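小型工作间购置夹爪设备：我们的预算和准备小经验

更新：2026年3月15日

我的中文不是母语，如果有句子写得不自然，请大家原谅。下面的内容是我在 Tusonska 工作间做采购计划时记下来的，适合刚开始买手持夹爪、以后还想买机械臂的小团队。

先写任务，再看价格

第一次做计划的时候，我从价格表开始看，结果浪费了整个一月。现在我先在纸上写四个任务：拿什么东西，多重，放到哪里，一个人做还是两个人做。写完以后再去问价。Burnico 和 Skundov 两家的报价单格式很不一样，请把它们抄到同一张表里再比较，运费和税也要单独写一行。

我们的总预算是3,923欧元。手持夹爪占最大的部分，第二大的是显示器、支架和线。我以前以为线很便宜，可以不算，后来光是线和接头就花了264欧元。

留一笔小钱

请在预算里留200欧元，先不要写用途。螺丝、扎带、备用标记贴纸、手指部分的软垫，这些东西每个月都要买一点。标记贴纸弄脏或者卷边以后，要整张换掉，不要用胶带压住继续用。我试过胶带，它会反光，识别就不稳定。

向卖家问清楚的事情

夹爪的手指能不能单独买？坏了一根手指就换一整套，这样很不划算。
线有多长，能不能换成更长的？
软件的费用是一次付清，还是每年付？
左手和右手的型号是否通用？
保修期里寄回去修，运费谁付？

我用邮件问这些问题，不打电话。Sales 部门的回答有时候和合同不一样，有邮件就容易说清楚。

桌子和地面

桌子不需要买新的，先看家里或者办公室有什么。桌面最好颜色浅，没有花纹，高度让人站着做事时不用弯腰。买之前用纸板剪一个同样大小的形状，放在地上几天，看看大家走路会不会碰到。

架子要买高的，不要买宽的，地面的位置比墙面的位置更贵。经常用的零件放在和胸口一样高的地方，重的箱子放最下面一层。每个箱子的两面都贴名字，从旁边看也能找到。

椅子很容易买多。操作的人多半站着，椅子只有整理数据的时候才用。带轮子的可以推到一边，比固定的方便，但是请注意轮子不要压到线。

保养

每天结束以后，用干的软布擦夹爪的手指，再检查接头有没有松。电池不要充满以后一直插着。每个月把所有螺丝拧一遍，在表上签日期。这张表以后卖二手设备的时候也有用，买家看到有记录，会比较放心。

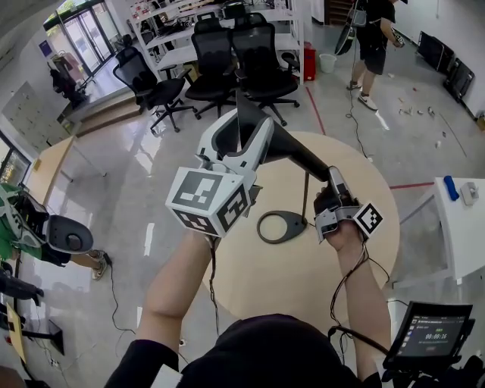
买第二套设备以前，要先算好人和线的位置。我第一次只量了桌子的直径，没有量人的手臂，所以算出来的面积太小。现在我的方法是：每个操作的人，除了桌边的位置以外，前后再各留一步，然后把线的路也画进平面图。圆桌边上的人双手都拿着设备，细的黑线从两只手垂下来，右边站着的那个人那里还有一条黑线从地面弯着通向桌子。像这样的线，做预算时要加上地面线槽的钱，或者改成从天花板往下走线。显示器也要写进计划，带计时的画面放在桌边，做事的人低头就能看到时间，支架请选可以调角度的。线槽我还没有决定买哪一种，橡胶的重一些，不容易移动，塑料的便宜，可是踩久了会裂。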